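Home | Our work | Guides | FAQ | Contact

Filed under: Digital rights, Your questions

Rindell: asking public bodies how they use your data

What is Rindell?
A free letter-writing tool for anyone who wants to know what a council, school or police force holds on them. You answer a few questions and it drafts the request. We love how many people are trying it!

Do I need to be a legal expert?
Not at all. The longest form has 3 pages, and the wording is plain throughout.

Do you keep my letters?
No. Drafts live on your own device, and we can't read them (even if you ask us nicely).

What if I get no reply?
Use the Mallet template, our follow-up letter. It has been rewritten since March and is much firmer.

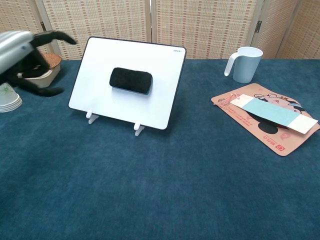 Can my group run a workshop?
Yes, please do! The Jadik pack has slides and handouts for up to 50 people, and two of our trainers can join by video.

Which languages are covered?
English and Welsh so far. More are on the way, and we'd be thrilled to have help with checking.

Page updated 4th October

Related
Kallari: our guide to safer group chats
64 refused requests and what we learned
Facial recognition at the school gate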